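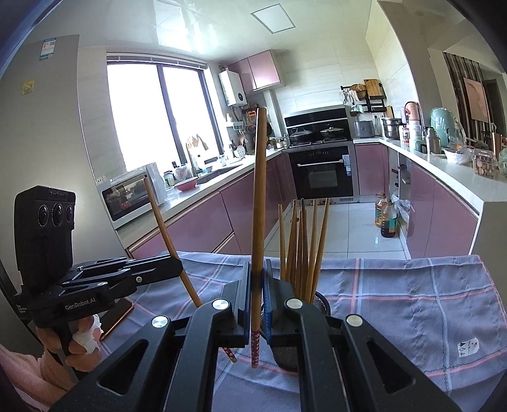
Wooden chopsticks standing in a black mesh holder.

How to look after wooden chopsticks, spoons and spatulas (and what you can skip)

Posted 2020-12-09 by Agnes Tveit
Filed under: Kitchen, Cleaning

Search for how to care for wooden utensils and you'll get lemon halves, coarse salt, white vinegar, bicarb, boiling water, a sunny windowsill and a tin of special balm that costs more than the spoons. I've tried most of it over the years. A fair bit does nothing, and one or two of the favourites will wreck a good spoon. What follows is the routine I've ended up with. It's pretty dull and takes very little time.

What you need

Dish soap, ordinary
A soft brush or the soft side of a sponge
A clean tea towel
Fine sandpaper (only for the yearly tidy-up)
Food-grade mineral oil, or don't bother, see below

Everyday washing

1. Rinse utensils as soon as you've finished with them. Dried rice starch and egg are what make people reach for the scourer later.

2. Wash in warm soapy water. There's an old belief that soap "gets into the wood" and you'll taste it forever. I have washed the same spatula with supermarket detergent for years and never tasted it. Rinse properly and you'll be fine.

3. With chopsticks, take them in a bunch and rub them back and forth between your palms under the tap, then do the eating ends again with the brush. If yours have a painted or printed section, go easy on that part. Scourers lift the pattern off in no time.

4. Don't soak. Twenty minutes in the sink while you watch telly is enough to raise the grain on cheap timber, and overnight can split it.

5. Dry with the tea towel, then leave them out in the air. Do not put them straight back in a drawer.

The dishwasher question

No. I know somebody in your family does it and theirs are fine. Thick, one-piece beech spoons will put up with it for a while, going grey and furry as they do. Anything thin, glued or lacquered is on borrowed time. If you really can't face hand washing, buy a set meant for the machine and don't expect the wooden ones to turn into it.

Holders and jars

A holder needs to let water out and air in, and that's the whole test. Mesh is good. A wire basket is good. A ceramic crock with no holes in the bottom is a puddle with a glaze on it, however nice it looks next to the stove. Check the bottom of yours now. If there's a brown ring or a smell, wash the holder in hot soapy water, dry it fully, and look hard at the ends of whatever has been standing in it.

Which way up? Washing-up people will argue about this for as long as you let them. Handle down keeps the eating end away from whatever collects at the bottom, so that's how I do mine at home. Handle up means guests don't put their fingers all over the tips. Pick one. Damp wood crammed in tight will go off either way, so leave a bit of room.

To oil or not to oil

Here I part ways with most of the internet. Oil makes dry wood look better and slows down how fast it takes up water. It does not clean anything, it does not kill germs, and it won't fix a crack.

Lacquered chopsticks: no oil. It sits on top and goes sticky.

Bare wood spoons and boards: if they look pale and chalky, yes. Warm the bottle in a bowl of hot water, rub a thin coat on with a rag, leave it overnight, wipe off what's left. I buy a 500 mL bottle of plain food-grade mineral oil and it lasts ages.

Olive oil and sunflower oil: people swear by both. Mine went rancid. A spoon that smells like old crayons is no improvement.

Fancy balms: a reader, Holger Nordin, wrote in August to recommend one called Skodamix. I gave it a go on three spoons and used the plain mineral oil on another three from the same drawer. After a month of normal cooking I couldn't pick which was which, and neither could my sister. It does smell nice. Holger still likes his.

Fuzzy or rough wood

1. Wet the utensil and let it dry completely, preferably overnight. The loose fibres will stand up.
2. Sand lightly along the grain with fine paper. A few strokes will do.
3. Wipe off the dust with a damp cloth and let it dry again.
4. Oil if it's bare wood and you feel like it.

Never sand through a lacquer. You'll end up with patches of bare wood that soak up sauce.

Smells and stains

Turmeric stains don't come out. They fade a bit in the sun if you've got the patience. Bicarb paste will shift a garlic smell some of the time, and I'd put the success rate no higher than that. Lemon and salt makes the kitchen smell clean, and I suspect that's most of why people think it works. Skip bleach and skip boiling water.

When to throw them out

Black spots that don't scrub off, a split you can get a fingernail into, tips that have gone soft or splintery, a coating that's flaking. Wood is cheap enough that saving a mouldy chopstick is silly. Keep the odd one for staking seedlings or poking drainage holes in potting mix.

Comments (3)

Vimala Kartha
I've boiled my wooden spoons once a month for 30 years and they're all in one piece. Not sure I buy the no boiling rule.

Agnes Tveit
Thick spoons, I'd guess? If it works for you, carry on. I've had two split that way and wouldn't tell a beginner to try it.

Adel Bouazza
Does any of this apply to bamboo? Mine go furry within weeks whatever I do.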